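From the Skemholm workshop: new rules for two arms at one table

The second edition of our cell rules is in force from November 20, 2019. It replaces the sheet that hung beside the door, which many of you have stopped reading, and I understand why. It had 14 points and four of them said the same thing with different words.

The new text has 10 points. Most of them concern the cells where two arms share one table, as this is where we had the most questions in October.

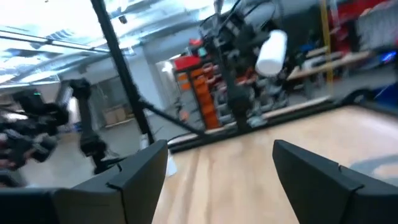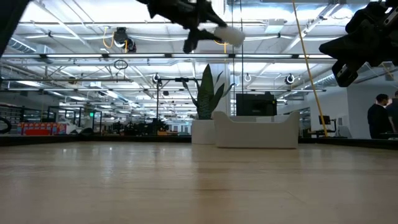 Both pictures come from the same place, with the wooden table and the black grippers in each.

The main change is in point 3. Until now, each arm had its own half of the table, and the line between the halves was only in the software. From now on the two arms have also a shared zone, and an arm must ask for this zone before it enters. If the other arm is inside, it waits. The waiting position is above the table and never over the edge. Please do not shorten the waiting time in the settings to win a few seconds.

Point 5 is about objects on the table. Everything that stays there during a run must be written on the run card, also the things which the arms are not supposed to touch. If you add or take away something between two runs, you start a new card. The same card, please, is not corrected with a pen.

Point 6 is about cables. A cable that hangs from above must stay clear of the full reach of both arms — the full reach, and not the reach of the program you are running today. Check it with the arm moved slowly by hand control.

Point 8 says who may stand where. When the arms have power, people stay on the outer side of the table edge, and one named person keeps the stop button within reach. This person does not do other work at that time. We know this is difficult on days when few people are in, and then the answer is to run one cell fewer.

In the log book we have now 1,147 runs under the old sheet. For 183 of them the card was missing or not complete, so we cannot say today what was on the table. I would like this number to grow no more.

Korkor Amissah has read the draft and does not agree with everything. In her opinion the request for the shared zone is good, but point 8 asks too much of one person: "After an hour with a hand near the button you do not see anything any more. Write down a change of person, with a time, or people will make their own rule." She would also like that the run card has a place for near misses, without a name.

The second wish is already accepted and the new cards will have this field. For the first one we still look for a time that fits both the short and the long runs. Proposals can be left in the box at the Lamero cell until the next issue.

Máté Fekete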